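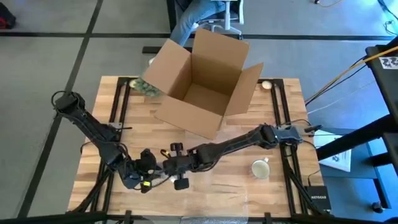 Filed under: Short Fiction / Quick Reads

My aunt left me 107 jars of buttons and a house in Trurklow with a bad roof. I'd wanted the car.

I drove up in July with Hiếu Nghiêm, who had agreed to help for gas money and then ate 2 sandwiches before we hit the county line (one of them was mine). The key was under the frog, like always. Inside it smelled of radiator and pears, and there they were — buttons up the stairs, buttons along the tub, buttons in the oven with a note that said TAKE OUT BEFORE BAKING.

"Sell them," Hiếu said. "There's a guy."

The guy was Tadhg Ní Bhriain, and he drove over from Skolport the same afternoon in a tie. He offered me 1,000 dollars for the lot, except the jar on her nightstand. He wouldn't even pick that one up.
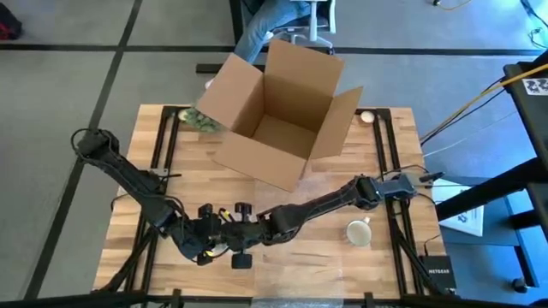
I asked him what was wrong with it. He said, "Those are mine," and went red all the way up to his hair.

So I dumped it out on the bedspread. Shirt buttons, coat buttons, one big green one shaped like a leaf. She'd cut one off him every time he visited, he told me, so he'd have to come back and get it sewn on. Thirty years of that! And I'd thought she didn't like company.

"Did she ever sew them back?" Hiếu asked.

"She couldn't sew," Tadhg said.

I looked at his jacket then. It was pinned shut.

I kept the money and gave him the jar, and he sat in his car with it on his lap for a long time before he started the engine.

Comments

marlo_k: The oven note got me. My grandmother kept pans of mail in hers.

Pettibone: Wait, so did you sell the house or not??

dee in the valley: More Hiếu please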